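Jedham Winter Parade: progress report to the Didura Fund

Period covered: from the signing of the grant agreement to March 15, 2025

Status of the grant

The first payment has been received and is spent or committed, except for the amount held back for insurance. The second payment is due when this report is accepted. We are not asking for any change to the total, but we are asking to move money between two budget lines, as explained under Budget.

Route

The town has approved the new route in principle. The parade will start at the school parking lot, go down Mill Street and end at the river park. The old route crossed the county road twice and needed two separate closures. The new one crosses it once. The county has asked for a detour plan for trucks before it signs the permit. A first draft went in at the beginning of March and came back with questions about the turn at the feed store, where long trailers have trouble. A second draft is being prepared.

The fire department has asked that floats keep a gap of at least one float length on the hill. This will be written into the driver instructions.

Floats

The plan is for 19 floats. Of these, 4 are being built new with grant money and the rest are returning floats owned by clubs, churches and businesses. Work on the new ones stands as follows.

The lighthouse is framed and wired. It still needs its outer skin and paint.

The train is framed. The wheels were made too wide for the trailer and are being cut down.

The bakery float has a finished drawing and a materials list. Lumber has been ordered but not delivered.

The owl has not been started. The group that signed up for it has moved to the lighthouse, and we are looking for another one. If no group comes forward by the end of March, we propose to build a smaller owl on a pickup bed.

Lighting and power

Imuvo is supplying LED strings and weatherproof connectors at cost. The first delivery was complete apart from the amber strings, which are on back order. All returning floats will be checked for damaged cable before they are allowed to line up. Last season three floats lost their lights before the halfway point, in each case because a generator was overloaded. Each float will now have a written power limit, and sound systems count toward it.

We looked at renting battery packs instead of generators. The quote was too high for this year — we may come back to it if the price drops.

Marching groups

The middle school band and the soccer club have confirmed. The high school band has a conflict with a concert and will answer once its calendar is set. Two dance groups have asked to join and have been sent the rules on spacing and footwear. Candy may be handed out on foot but may not be thrown from floats.

Storage

The Iwasaki warehouse remains available to us through the end of the season at no charge. The roof leak over the north bay has been patched by the owner. Floats are parked on the south side until we have had a few heavy rains to test it.

Publicity

We ordered 1,000 printed route maps, to be held until the county permit is signed. The parade page has been moved to the new town website. Links to the old page still need to be corrected on the library and school sites.

Budget

Lumber has cost more than planned and lighting has cost less. We request permission to move the unspent lighting money to float materials. Insurance is unchanged. Portable toilets were left out of the original budget by mistake and will be paid for from our own funds.

Next steps

Submit the second detour plan. Finish the skin on the lighthouse. Settle the owl. Send driver instructions to all float owners for comment. 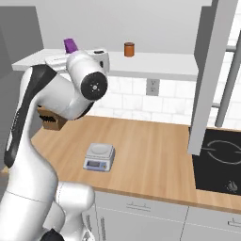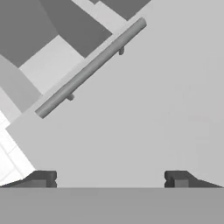
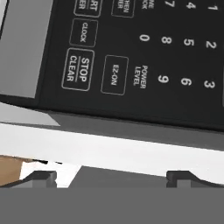 Submitted by: Parade Coordinator, Jedham Winter Parade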